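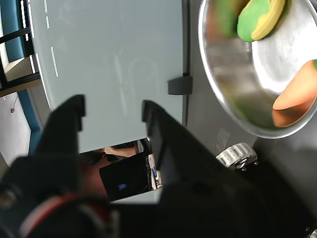
Chapter 7
When the Grip Fails: Faults, Stops, and the People Nearby

A gripper that drops a part has usually given warning well before the part falls. The warning may be a rise in motor current, a finger that closes a little late, or a position reading that no longer agrees with the command that was sent. In most workplaces these signs are recorded and no one reads them. The chapters before this one treated grasping as a problem of shape and force: where to place the fingers, how far to open them, and how hard to close. This chapter treats it as a problem of trust. An object such as a toy carrot lying in a polished steel bowl is a modest task by industrial standards, yet it holds most of what can go wrong. The steel reflects the color of the carrot back at the camera, the wall of the bowl is curved and hard, and open fingers that come down in the wrong place will press against metal. When a person's arm is within the same work area, as it often is during setup, a wrong decision by the controller is no longer only a matter of lost time.

7.1 The Dramwood Incident

The case that runs through this chapter took place in June at the Dramwood training center, where a two-finger gripper was being used for sorting exercises. The gripper had been supplied by Brakitach and was driven by a controller from a second firm, Clatance. It had completed over 3000 grasps without a recorded fault.

On grasp 108 of the afternoon session, the fingers closed on the rim of a bowl instead of on the object inside it. The controller read the firm contact as a good grip and began to lift. The bowl rose, tilted, and slid free. An operator reached in to steady it. The arm, which had now lost the load it expected to be carrying, began its recovery routine and moved back down toward the last known position of the object. The operator's hand was caught between the finger and the work surface for 2 seconds before the emergency stop was pressed. The injury was limited to bruising.

The inquiry that followed found that no single part had broken. The gripper closed with the force it was told to use. The controller followed its recovery routine as written. The emergency stop worked when it was pressed. The fault lay in the agreement between these parts, and in one setting that had been changed during an earlier session and never changed back.

7.2 Terms Used in This Chapter

A fault is a condition in which some part of the system does not do what its design calls for. A worn finger pad is a fault, and so is a wrong value in a settings file.

A failure is the event in which the system as a whole does not do what its users need. A fault may be present for months before it leads to a failure.

A hazard is a condition that could cause harm. Hazards are present even when every part is in good order. Two fingers that close under power are a hazard by their nature — they must be able to pinch in order to be of use.

A protective stop halts motion but keeps the system ready to resume. An emergency stop removes power from the moving parts and calls for a deliberate reset. The two are often confused, and at Dramwood the written procedure used one term for both.

7.3 False Grasp Detection

The most common method of confirming a grasp is to close the fingers until they meet resistance and then compare their final spacing with an expected range. The method is cheap and it works well when only one kind of object can be met. Its weakness was described by Bùi in a study of kitchen handling tasks: thin edges, folded cloth, and stacked objects can all bring the fingers to rest within the accepted range.

The range in use at Dramwood had been widened to allow for soft objects. With the wider setting, the rim of the bowl passed the test. Section 7.4 sets out the readings in the order in which the controller received them. Students should work through that record before turning to the inquiry's findings, and should note at each step what the controller knew, what it assumed, and what the operator had been told.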